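The Minutes of the Last Meeting

I have now spent most of April reading a peace agreement, or at least a thing that calls itself one. 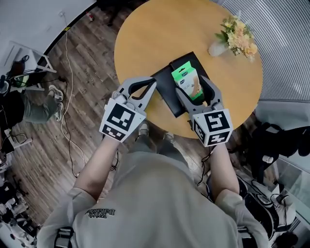
Yasaman Vahidi wrote to me after my last post to say I was being unfair to ceasefire commissions. They are supposed to be boring, she said, and if I wanted drama I should go and read about the wars that came before them. She added that a commission which produces forty pages on the parking of vehicles at a checkpoint has probably kept somebody alive, and would I please stop making jokes about the parking.

I have thought about this, and I am going to make a few more jokes about the parking, and then I will concede.

For anyone who missed the earlier post: I used to type up records for a joint monitoring commission. Two sides, one river, a bridge in the middle that both of them claimed to have built. The talks were held in Grendport, a town chosen for being equally inconvenient to everyone, in the upstairs rooms of a former customs house. My job was to listen to the recordings and turn them into minutes that both delegations would sign. It took me six weeks to understand that the signing was the hard part. People who had agreed perfectly well out loud would look at the same agreement on paper and discover they had been robbed.

The parking question went like this. Delegates from the Fonstead side arrived by road from the north. Delegates from Tawhiri arrived by road from the south. The yard behind the customs house had one gate. Whoever came in first got the spaces along the wall, where there was shade, and whoever came in second had to park behind them and so could not be blocked in. You would think being able to leave whenever you liked would be the better prize. The delegations thought so too, for a while, and both started arriving late. Then it got warm, and they both started arriving early. One Sunday I came in to finish a transcript and found a car from each side already in the yard, for a meeting that began the next morning.

So there was a working group on it. It had terms of reference. I typed them. There was an annex with a sketch map, and the sketch map had a dispute about which way up it should be printed, because north at the top was felt to favor the north. We printed it sideways.

Here is where I concede. For the first three meetings the working group on parking was the only body in the whole process that finished on time. Its members were not senior. They were a transport officer from one side and a sort of deputy logistics person from the other, and they had never been told that their subject was symbolic. They fixed it with a rota. Odd weeks, even weeks. Then, having a slot in the schedule and nothing left to do with it, they moved on to fuel deliveries, and from there to ambulances crossing the bridge after dark, which the grown-ups down the hall had been failing to settle since before I was hired.

The ambulance text is 15 lines long. I know it nearly by heart. It says who calls whom, and what happens if the phone isn't picked up. The main agreement, by comparison, runs to 1,761 numbered paragraphs, and I can tell you that paragraph 1,760 concerns stationery.

I have been rereading all of it because a friend at a university asked me to give a talk to her students, and I wanted to say something wise about trust. I have looked hard and there is very little trust in it. The word appears in the preamble, where it was put in by a consultant, and again in the section on the Tutmont crossing, where it is a mistake for "trust fund." What there is instead is a great deal of checking. Two signatures for everything. Two clocks in the meeting room, both of which I had to set. Copies in both languages, then a third language that neither side spoke well, so that any embarrassment would be shared.

My view at the time was that this was a terrible way to run anything. I was young and I wanted handshakes. There was one handshake, and the two men did it again for the photographers, and then once more because somebody had been standing in the light. By the third go they looked as if they were trying to sell each other a used boat.

The rota lasted, though. I wrote to the transport officer, who is retired now and grows onions, and asked him how long they had kept it going. He said they were still on it when he left. He also said the north had cheated in one of the even weeks, and he gave me the date and the license plate.

I haven't written the talk yet. I have a title, which the students' newsletter has already printed with a typo in it, and I have a photocopy of the sideways map. Yasaman has offered to read a draft. I'll send her the ambulance section first and see whether that improves my standing before she gets to the bit about the boat.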